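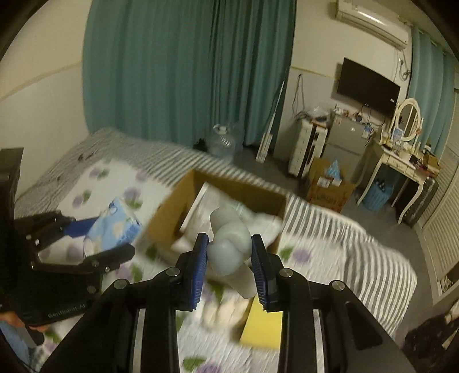 4. Preparing an artist profile in Miltus

Section 4 explains how to set up a new artist profile and submit it for review. It applies to staff and freelance writers contributing to the music pages of Trurkwood magazine. Accounts are issued by the contributor desk. Writers without an account should contact Gobnait Phelan before continuing.

4.1 Creating the profile

1. Sign in to Miltus and select New Item, then Artist Profile.

2. Enter the artist's name exactly as it appears on their most recent release, including any unusual capitals or punctuation. Former stage names go in the Also Known As field.

3. Choose a primary genre from the list. A second genre may be added, but it will not appear on the cover page.

4. Enter the album or single the profile is linked to. If the title is under embargo, tick Hold Title. The working title "Untitled" will be shown to other users until the hold is lifted.

5. Select Save Draft.

Note: A draft left unopened for 23 days is moved to the archive. It can be restored from the Archive tab by the writer or the section editor.

4.2 Adding the interview

1. Paste the full transcript into the Transcript panel. Do not paste it into the Story panel.

2. Mark each speaker with initials. The program colours each speaker's lines automatically.

3. Highlight the passages to be quoted and select Send to Story. Up to 12 passages may be sent for a single profile.
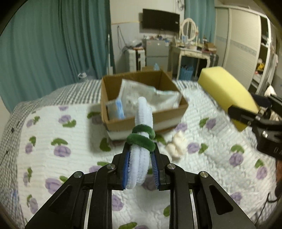

4. Write the introduction in the Story panel. The limit for a standard profile is 700 words, quotations included. Cover stories have a separate limit, set by the editor at the time of commissioning.

Caution: Comments made off the record must be removed from the transcript before it is saved. Saved transcripts are visible to all users in the section and are copied overnight to the Lamrani archive, where contributors cannot edit them.

4.3 Submitting for review

1. Run Check Names. Correct or confirm each item shown in red.

2. Attach the signed interview release. Profiles without a release cannot be submitted.

3. Select Submit. The status changes from Draft to In Review, and the Story panel is locked.

Note: To make a change after submission, select Recall. Recalled profiles lose their place in the review queue. Corrections to spelling may be sent to the section editor by message instead.

For sending approved profiles to the Delus newsletter, see Section 5.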